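Indie & Festival Film > Trailers and First Looks

Thread: Gurkholm — first trailer is up!!

lanternjaw
Posted Monday, April 18, 2022

OK so the Gurkholm trailer finally dropped this morning and I have watched it more times than I should admit to before lunch. Two minutes long, hardly any dialogue, and I am completely sold. If you haven't been following, it's the one about the ferry pilot who goes back to the island she grew up on after the lighthouse is shut down, and finds her sister's radio still broadcasting every night from a house where no one has lived for years.

The fog! The shot of her rowing in with the oars wrapped in cloth so they don't make a sound! And then that cut to the kitchen with every chair facing the wall. I got actual goosebumps. It opens in June and I already know I'm going opening weekend.

What did everyone else think?

popcorn_ledger
Looks gorgeous, I'll give it that. But I feel like I just saw the whole movie? The bit with the sister standing on the pier has to be from the last act. She's wearing the coat that the pilot has on at the start, so we know they meet and we know they swap coats. I wish they'd kept that back.

lanternjaw
I read the coat thing the other way around! I think the pier is a flashback and the coat was the sister's to begin with. The light is so much warmer there than in the rest of the trailer. But maybe I'm just hoping.

reelmoss
With lanternjaw on the flashback. The pier still has its railing in that shot, and when she rows in, it's gone.

popcorn_ledger
Huh. OK, I missed the railing. Going back to look.

tidewatcher88
Can we talk about the sound? I put on headphones for the second watch and there's a voice under the radio static the entire time, really low, counting down from 646. It gets to 627 right as the title comes up. I have no clue what it means and I love it. The same people did Rindura, and that one had the clock that ran a little slower in every scene, so I'm sure it's leading somewhere.

reelmoss
Oh wow, I only heard hiss. Rindura is such a good movie for ears. I made my brother watch it with the lights off and he still brings up the stairwell.

grayfern
Rindura was fine but it was also a movie where a clock runs slow for an hour and a half and then it ends. I'm nervous they'll do the same thing with the numbers. Give me a reason for it and I'll be happy.

tidewatcher88
The reason is in the letter she burns! You can read the first line if you pause. I don't want to spoil it for the people who came out confused, but it does pay off, and it made me like the slow parts more the second time.

lanternjaw
Numbers on the radio, I'm so happy. I'm trying to get the whole count written down tonight, static and all, and I'll post it when I've got it. Also planning a rewatch of Rindura before June if anybody wants to press play at the same time. Sunday evenings are good for me — I could do earlier for the folks overseas.

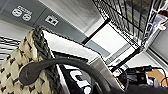
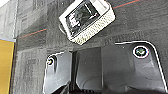
grayfern came back on the Rindura question and still wasn't having it: a letter you have to pause to read is not a payoff, it's homework, and a movie ought to work for the people sitting in a theater with no remote. Put me down for the rewatch anyway, I want to be proven wrong.

lanternjaw
Ha, fair! You're in. And I do get it, I love a puzzle but my favorite thing in Rindura is still the plain old argument in the bakery, which has no puzzle in it at all.

popcorn_ledger
Back from checking. The railing is there on the pier and gone when she rows in, so reelmoss is right and I take back half of my complaint. The other half stands. They still show the radio being smashed and I would have loved to see that cold.

reelmoss
Is it the same radio, though? The one in the kitchen has a round dial and the one that gets smashed looks square to me.

popcorn_ledger
You people are going to make me watch this thing all night.

matinee_otter
Hi, long-time reader, first post! Does anyone know if it's playing outside the big cities? The nearest screen to me that takes smaller movies is the Arumugam in Tundton, and they only have 14 rows, so stuff sells out fast.

lanternjaw
Welcome!! I haven't seen a theater list yet. The trailer only says "in theaters June" at the end. I'd call the Arumugam and ask, a place that size will often book something if enough people want it.

tidewatcher88
I saw Rindura at the Arumugam! Great sound for such a small room. Sit near the back on the left, there's a vent on the right side that rattles, and for this one you'll want the quiet.

grayfern
I'll say one nice thing. The score doesn't do the slowed-down pop song. I was bracing for it at the one-minute mark and they went with a single accordion note and held it. Good choice.

lanternjaw
YES. The accordion! It keeps going under the cut to black and then you hear someone breathe in. I jumped and I was sitting in my own kitchen in broad daylight.

matinee_otter
Called them. The person who picked up hadn't heard of it but wrote the title down and asked me how to spell it, so fingers crossed. Is it one k or two?

reelmoss
One k, right in the middle. G-u-r-k-h-o-l-m.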